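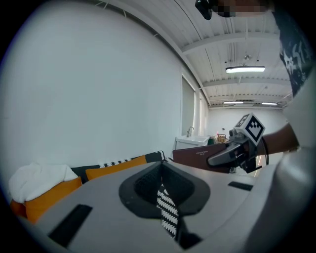

**Tessa Whitlow**
Second-year student, Interiors and Home Studies

# The Sofa Project: What Makes People Sit Down?

16/03/2020

My question for this project was a small one, and I got way more attached to it than I expected. Does the way you arrange a sofa change whether people want to sit on it? I picked the lounge on the ground floor of Lamholm (my dorm, so no travel budget needed!) and spent 10 evenings moving cushions and throws and writing down what people told me.

The idea came out of our January reading, which was all about kitchens and chairs and had nearly nothing on soft stuff. I think soft stuff matters a lot. A sofa with nothing on it feels like a waiting room to me, and one with too much on it makes me feel like I have to ask permission first.

## Setup one: the pile

I started with cushions along the backrest and something white and fluffy pushed in around them, pretty much dumped. I wanted it to look like somebody had just gotten up from a nap.

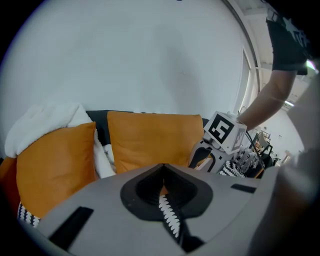
*Fig. 2. Orange cushions against the backrest, with the white blanket bunched between them.*

I asked 12 people from my hall what they thought, and most of them liked this one a lot more than I did. "Cozy" came up over and over. A couple of them said it looked messy but that they'd still take the left side, next to the blanket. I had been so sure the neat version would win — my proposal even says so, and I've left that part in.

## Setup two: the lineup

For the second setup I squared everything up and folded the throws. It looked great from the door. People sat right on the front edge, though, and several moved a cushion to the floor before they got comfortable. The bolster was the big surprise, because I'd figured it was only there for looks

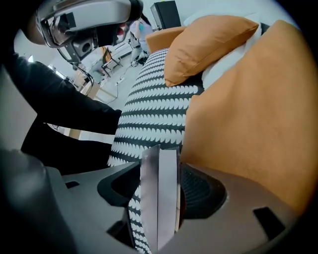

and then people kept using it as an armrest, a footrest, and once as a pillow for a whole movie. I'd give it its own section if I had the space.

## What I'd change

I'd ask people from the Abernathy building too, so it isn't just my own friends being nice to me. I'd also keep the questions shorter. My first sheet was 2 pages and the answers on the back were mostly one word.

The raw notes are in my binder, sorted by evening, and the floor plan is taped inside the front cover.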